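4. Laying out the Furomport play food set

The set is used on a flat, light-coloured surface. A white tabletop gives the best contrast with the pieces.

4.1 Before you start

1. Wipe the tabletop and let it dry.
2. Open the Furomport box and take out the dishes first.
3. Check the contents against the packing slip (part no. 1309). Report missing pieces to Kutano within 7 days.

CAUTION: Do not use the play food or the dishes for real food.

4.2 Placing the pieces

4. Put the large plate down near the far edge. It stays empty at this stage.
5. Place the bowls, leaving a hand's width between dishes.
6. Spread the toy food over the free part of the table. Pieces may lie at any angle - they need not face the user.

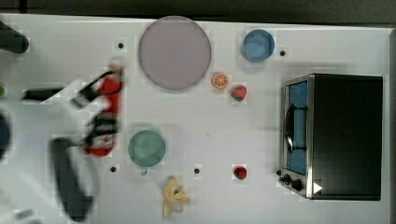
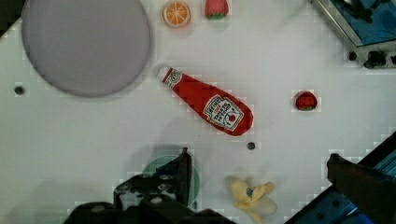 Large plate, orange slice and strawberry on the white tabletop, in both views.
Page last changed: May, revision 6

7. Lay bottles on their side. A bottle stood upright is easily knocked over and may roll off the table.

NOTE: The ketchup bottle is not part of the basic set. If you do not have it, leave its place free.

NOTE: Small dark holes in the tabletop do not affect the layout. Do not push pieces into them.

4.3 Clearing away

8. Collect the fruit first, then the bottle, then the dishes.
9. Wipe each piece with a damp Lã cloth. Do not soak the pieces or put them in a dishwasher.
10. Store everything in the Plunditz tray with the large plate at the bottom. Do not stack more than 17 pieces in one tray - the lid will not close.

For replacement pieces, see section 6.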